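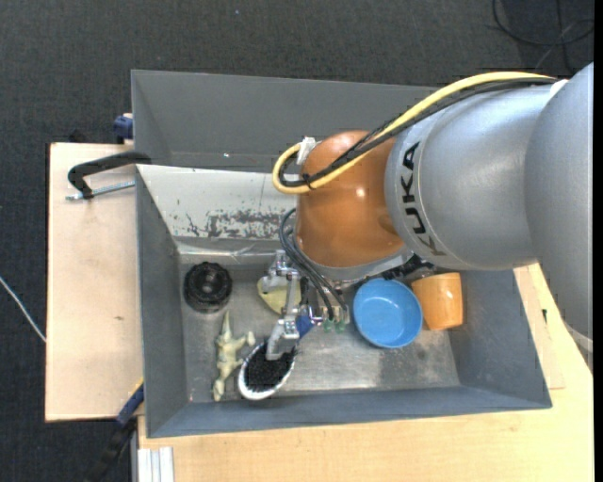 Step 1. Tip nothing out

First mistake everybody makes, me included. Bin goes upside down on the bed, bits go under the bed, now it's two jobs. Leave the stuff in the bin and pull it out one thing at a time. A flat metal bin is good for this, you can see to the bottom and it wipes clean. Deep plastic tubs are the worst, everything slides under everything.

Put the bin on a table. Not the floor, your back will know about it.

What you need

Two boxes or bags (any size)
A bowl of warm water, squirt of dish soap
Old toothbrush
Comb with a pointy end, or a bamboo skewer
Towel you don't care about
Trash bag
20 minutes. Set a timer.

Step 2. Pick the big easy things first

Hairbrush, toy dinosaur, done. You know what they are, you know what room they go to. Don't start with the mystery stuff or you will stand there holding one piece of plastic for five minutes. Easy things out means the hard things are lying there by themselves and look a lot less scary.

Toys to one box. Bathroom and hair stuff to the other. That's it for boxes. I used to do six with labels and it took longer to make the labels.

Step 3. Anything round and black and unknown

Every bin has one. A lid, a wheel, a cap off something. Ours had rings on it and a ridged edge and I still could not tell you. Rule is: ask the house once, out loud, one time. If somebody claims it, it goes to their room right then. If not it goes in a jar on the shelf till the end of the month. My jar got emptied in February and I only missed one thing out of it (a lid for the Semon flask, and we don't have the flask anymore either).

Step 4. Clean the brush while it's in your hand

Dont put a hairy brush back in the drawer. You're already holding it.

For an oval one with a dense pad of bristles:

1. Pointy end of the comb, slide it in flat at the base, lift. Work from the outside edge in to the middle. Hair comes up in a mat if you're lucky.
2. Whatever's left, snip across it with small scissors and pull the pieces. Careful of the bristles.
3. Toothbrush in the soapy water, shake it off, scrub between the rows. Damp, not dripping.
4. Do the rim too. White rims show everything.
5. Rinse quick, bristles pointing DOWN so water doesn't sit in the pad. Same if it's a cushioned one, there's usually a little hole and water gets in there and smells.
6. Lie it bristles down on the towel. Overnight.

Wood handles or natural bristle, skip the rinse, just wipe.

Kausar Lodhi wrote in after the last version of this page to say she uses a drop of shampoo instead of dish soap. Works the same. Use what's by the sink.

Step 5. Toys, the two minute version

Solid plastic animals: into the same soapy bowl after the brush is done (change the water, obviously). Toothbrush for the feet and the mouth. Light colored ones, the pale greens and yellows, pick up pen and grime and you'll be scrubbing a while. Baking soda on a wet finger gets most of it. Don't use nail polish remover, it takes the paint and sometimes the plastic too.

Squeeze toys with a hole in the bottom, squeeze first into the sink and see what comes out. If it's black, trash.

Anything with batteries stays out of the bowl. Wipe only.

Step 6. Wipe the bin

While its empty. Damp cloth, corners, then a dry one. Metal bins get a gritty line where the front wall meets the bottom. Run the toothbrush along it. If there's sticky stuff, a bit of cooking oil on a paper towel, wait, wipe, then soap.

Step 7. Put back less

The bin is for things on their way somewhere else. It's not where they live. So:

Brush goes to the bathroom drawer when it's dry
Dinosaur goes to the toy shelf
Jar goes up high
Bin goes back by the door, empty

Talha Sial does his with a limit, a handful of things and then it has to be sorted that night. I can't manage that but once a week is OK. Past two weeks it turns into a project again.

Quick questions I get

Can the brush go in the dishwasher? I wouldn't. Did it with a Plusance one and the pad came loose from the handle.

What about vinegar? Fine for smell, half and half with water, ten minutes. Rinse after.

Mystery pieces that look like they belong to furniture? Tape to the back of the furniture. If you don't know which furniture, jar.

Kids won't let go of broken toys? Separate bag, top of closet, ask again in a month. Mine asked for one thing back. It was a leg.

Next up is the kitchen drawer, same steps mostly, more rubber bands. Will post when I've done mine.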